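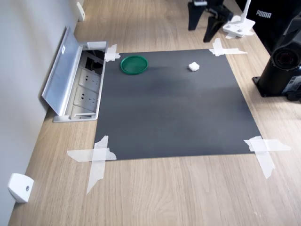
Give the work a place to happen and leave it there, a reader in Nallero wrote to us in June, after 54 days of gluing balsa wings on the same piece of board. She had tried the dining table, a tray on her lap and a folding bench in the garage. What she settled on was a flat dark board taped to her desk, and she wanted to know why the hobby magazines spend so many pages on knives and glue and so few on what goes under them.

It is a fair complaint. Most people who make small things at home work on whatever surface is nearest. They buy a good craft knife, a decent pair of tweezers and a lamp, and then put everything down on bare wood, where a white bead or a crumb of foam rolls into the grain and is gone.

A dark board solves a good part of this. Pale parts show up on charcoal gray from across the room, and a small white cube of anything is easy to find again. Clear and very dark parts are another matter, and people who work with those often keep a light board behind the desk and swap the two. A matte surface is best. A shiny one throws the lamp back in your eyes.

Size matters less than you would expect. The board should leave enough bare desk on both sides for a cup, a notebook and your elbows. Set the near edge parallel to the front of the desk. A board that sits at an angle gets bumped, and you will find yourself turning in your chair to match it.

Then there is the question of holding it down. Rubber feet work on thick boards and do nothing for thin ones. Clamps get in the way of your wrists. Rastis, the mail-order craft supplier, sells a frame that screws to the desk, and it is solid, but few people want screw holes in an oak top. Masking tape is the cheap answer. Two strips crossed over each corner will hold better than one long strip along a side, and you can replace a single corner when it lifts. Tear the strips longer than you think you need. The part that does the holding is the part on the wood.

Translucent tape comes up cleanly from most sealed wood if you pull it slowly and low. On oiled wood, test a short piece under the desk first and leave it overnight. We left one brand on an oiled shelf from Saturday until the following Saturday and it took a patch of the finish with it.

Small parts need a container, and the container should be shallow. A plastic lid with a raised rim is as good as anything sold for the purpose. You can pick a part out of it with your fingertips, which is hard to do with a jar. Green or another strong color helps, as both white and dark parts stand out against it. Put it in an upper corner of the board, on the side of your weaker hand, and keep the lower half clear. That is where the work goes.

Pliltix makes a set of 4 nesting dishes that do the same job and stack away neatly. Rüegg has a heavier one in steel that does not slide. Both are nice to own. Neither is needed to start.

A board used every evening will pick up streaks and pale patches where glue has been wiped away. They do no harm. Turn it over when the surface gets rough enough to catch a fingernail, and buy a new one when both sides are gone. The reader in Nallero is still on her first side.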